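How long before I can go back to allotment digging after hernia op??

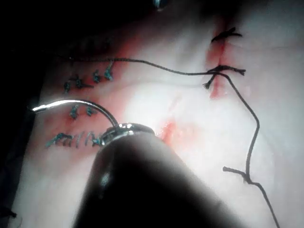 Camville Allotment Holders — Health & Getting Back To It board

Posted 28 January 2019

plotholder22
Having an inguinal hernia done at the hospital in Hustitby in a few weeks. Right side, day case. Letter says "avoid heavy lifting" and thats it. No number, no weeks. I've got a full plot, half of it still under tarp, and potatoes don't wait. Also a bus ride of 186 steps and a hill from my door so cant just pop down and look at it. What did you all do? Can I at least sow in trays? And is it mad to keep the plot on this year — rent is due and theres a waiting list.

mudandmarrows
Had mine two years back, left side. Trays on the kitchen table were fine after the first week, standing up, little and often. Watering can — half full, then a quarter full when I found out what half full felt like. Hoeing before digging. I didn't put a fork in the ground until the nurse at my check said ok, and that was later than I wanted.

Things I'd sort before you go in:
Get the compost bags moved to where you'll want them. Split them into buckets now.
Long handled everything.
Leave the tarp down. It's doing your weeding for you. Squash can go through holes in it in June.
Potatoes in bags by the gate, or skip them. Shop potatoes exist.

Ask for the weeks at your pre-op, they should give you an actual answer for your kind of repair. Mine was different to my brother in law's and we'd both been told the same on paper. And coughing — hold a folded towel against it. Best tip I got.

Keep the plot. Write to the site secretary, at Breredbridge they let you off the cultivation inspection if you're ill, pretty sure ours is the same.

Domański_plot8
just dig slow. i was back in a fortnight no bother

mudandmarrows
Please don't go by that one. Glad it worked for you but a fortnight is not what I was told at all. Ring the ward if it swells or goes hot or you get a temperature, dont sit waiting for someone on here to reply.

plotholder22
Thanks both. Have written to the secretary. Leaving tarp down, doing trays and some onions if my neighbour will put them in. Will ask about weeks at the pre-op and post what they say. Anyone got a long handled trowel going spare, will swap for raspberry canes, got loads

Contact the board | © Camville Allotment Holders | Back to top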